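Mut zur Eiscreme-Farbe

Seit November decke ich bunt. Früher war bei mir alles weiß, vom Eierbecher bis zur Suppenschüssel, und ich fand das wahnsinnig erwachsen (gähn!). Dann kam die Schale in gedecktem Blaugrün, dazu ein Becher in Korallenrosa und ein mintgrüner Teller – und auf hellem Holz sieht das einfach nach guter Laune aus!
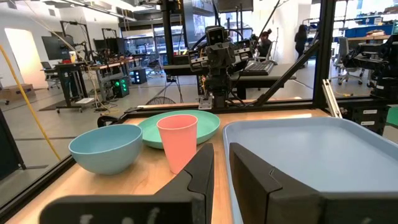 Wie viele Farben verträgt ein kleiner Tisch? Drei kräftige reichen, dazu etwas Ruhiges wie ein blassblaugraues Tablett.

Mein Freund Virgil Sima schwört trotzdem weiter auf Weiß. Zum Frühstück kommt er aber gern.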